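Repair evening moves to the Tradness hall, spare boards wanted
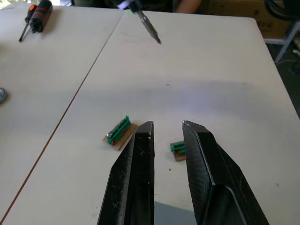
What to bring

The electronics table at the Tonutetti repair evening will have a new home from July. The group is leaving the back room of the library and goes to the Tradness hall, where there is more light and the white folding tables can be pushed together into one long surface.

Visitors can bring small electronic things which do not work any more: doorbells, timers, thermostats, model train controls. Please bring also the power supply, if there is one. Large kitchen machines and televisions cannot be accepted.

The group is also collecting old circuit boards with green terminal blocks, like the small brown ones on the table. A terminal block is the part where the wires are held, and it can often be used again on another board. It does not matter if the board itself is broken. Boards with batteries still on them should be handed over separately, in a paper envelope.

800 items repaired

Since the evenings were started, 800 items have been repaired and given back to their owners. The most frequent problem is a loose wire in the connector, and this is a repair that visitors can learn to do by themselves in one evening.

The local shop Hernis has given 3000 dollars for new tools. With this money the group has bought soldering irons, two good lamps and a set of small screwdrivers. A part of the money is kept for the rent of the hall until the end of the year.

Places and times

There are 9 places at the electronics table each evening. Registration is possible at the desk of the Tradness hall or by telephone, extension 3664. Who comes without registration is also welcome, but may have to wait. The doors open at 6 p.m. and the last item is accepted at 8 p.m.

Parking is behind the building, on the Breathnach Street side. The front entrance has three steps, the side entrance has a ramp.

Published 13/06/2026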